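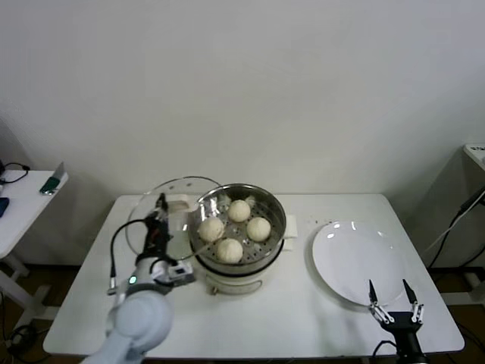 Search this site Go

A kitchen robot needs a rule for the lid

By Pramila Bansal
13th December — 3 min read

Most written rules for robots near food deal with speed, force and the stop button. They are good rules. The draft going round at Roderdale has 60 clauses of them, and I would keep nearly all. What it lacks is a word on where things get put down.

Any cook learns this early. A lid has a place, and it goes down the same way each time. A plate for raw dough is washed before it takes cooked buns. A robot will follow such habits only if they are written as steps that someone can check. 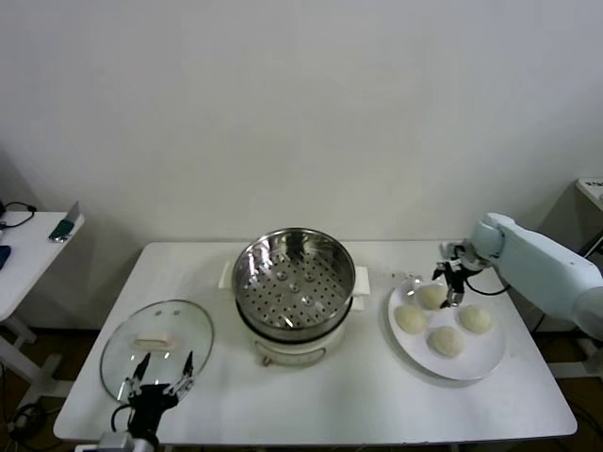
Four buns on the plate, with the lid set down at left.

I would start with the grippers. If the same fingers touch dough and then cooked food, the procedure should say when they are cleaned and who signs for it. The Roderdale draft says "as needed" — two words that let every shop decide for itself.

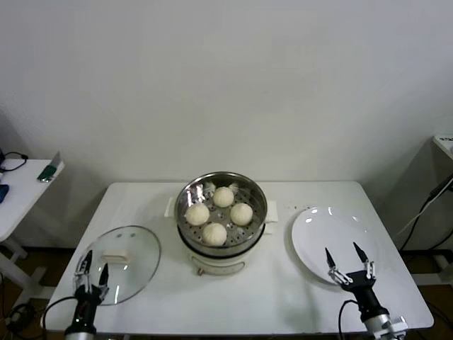
Benedetta Greco wrote to me that small kitchens will drop the whole thing if it gets any longer, and that she would take 50 clauses people read over 60 they don't. I agree about the length. Cut the section on paint colors, then, and give the space to lids, plates and fingers. The draft is open for comment until June, and mine went in last week.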